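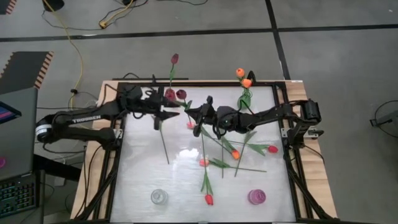
Tulip heads on the work table

About us

Erkthorpe School of Lay Ministry. Evening and weekend teaching for people who read, preach, lead prayers, visit the sick or help with funerals in their own church or chapel. Anglicans, Methodists, Catholics, Baptists, a few Quakers, some people who'd rather not say. All welcome, on the same courses, in the same room.

We don't ordain anyone and we can't license you either. That's for your own church. What we do is teach you, and write to your minister at the end saying what you've covered.

How we started

A Lent group that didn't stop. It met in the old chapel schoolroom at Erkthorpe, finished its booklet before Easter and wanted another one. Then somebody asked for help with reading aloud, as the lessons were getting mumbled all over the district, and a retired drama teacher took that on. Preaching came next. Then the funeral course, which is still the one with the waiting list.

We took over the whole schoolroom building when the Sunday school closed. Kitchen, two teaching rooms, a side chapel with a very small harmonium. The Clirbridge branch opened later, in rooms above the church bookshop, for those who can't get out to us without a car. Same tutors, same handouts, worse stairs.

To date 559 people have finished a full course with us. More have done single evenings, we've not kept a proper list of those.

What we teach

Reading in Church. Six evenings. Breathing, pace, microphones, hard names in the Old Testament. Everybody reads every week, so please don't sign up hoping to hide at the back.

Starting to Preach. 30 weeks, one evening a week with breaks for school holidays. You'll write and give four sermons, two to the group and two in your own church with a tutor listening. Bible background in the first term, which some find heavy going. Stick with it.

Funerals and the Bereaved. Visits, the service itself, crematorium timings, what to say on the doorstep. Taught with help from a local funeral director. You need your ministers written agreement before we can take you.

Leading Prayers. Two Saturdays. Writing intercessions that don't turn into the news headlines. Silence and how long to leave it.

Home Communion and Visiting. For those already authorised by their church, or about to be. Separate sessions for Catholic and Anglican students where the practice differs, together for the rest.

Psalms through the Year. No essays. 52 short readings sent out by post or email, one a week, with a meeting each quarter to talk about them. Good for people who are housebound and we have several who are.

The Pinheiro Library

Left to us by a family of that name, mostly commentaries and hymnals, along with a good shelf on church history and an odd amount about bells. Students borrow free. Others pay a small yearly fee. Up to four books at a time, return them when you're done or when we ring you. The catalogue is on cards. Yes we know.

Open before evening classes and Saturday mornings in term.

The Plondetti Fund

Pays fees for those who can't. Fill in the half-page form, no payslips, no interview. The fund has also paid for bus fares, large print Bibles and a hearing loop in Room 2. It's kept going by a collection at the end of year service and by gifts. If you'd like to give, cheques to the School with Plondetti Fund on the back please, otherwise it goes into general running costs and we have to unpick it.

Worship here

Evening prayer in the side chapel before every class. Short, led by students in turn, from whatever tradition they come from. You don't have to come. Holy Communion is celebrated once a term by visiting clergy and we follow the rules of the church whose minister is presiding, which gets explained on the night.

Classes stop for Holy Week. Do go to your own church.

Who runs it

A board of trustees drawn from the local churches, a part-time principal, a part-time secretary and tutors paid by the session. Tutors are a mix of lay and ordained. All of them have a current safeguarding check and so must anybody on the funeral and visiting courses. Do the safeguarding form early as it's slow to come back.

Joining

Class size is 20 at Erkthorpe, fewer at Clirbridge as the room's smaller. Applications for next year's courses open on 8 Apr 2019 and the preaching course normally fills first. You'll need a note from your minister or priest, a form from the office, and a deposit which we give back if you don't get a place. No exams or certificates needed to start. No upper age limit. We've had sixth formers and we've had great-grandparents.

Not sure which course? Come to an open evening, sit in on a class, have a cup of tea. Ring first so we can put a chair out.

Finding us

Erkthorpe: the schoolroom is behind the chapel, not the modern hall next door, that's the Scouts. Parking on the chapel side only. Level entry by the kitchen door, ring the bell and wait a minute. Accessible toilet on the same floor.

Clirbridge: door to the left of the bookshop window. Stairs only at present, sorry. If stairs are a problem tell us and we'll move you to the Erkthorpe group and try to find you a lift with another student.

Office is staffed mornings in term time. Leave a mesage at other times, slowly, with your number twice.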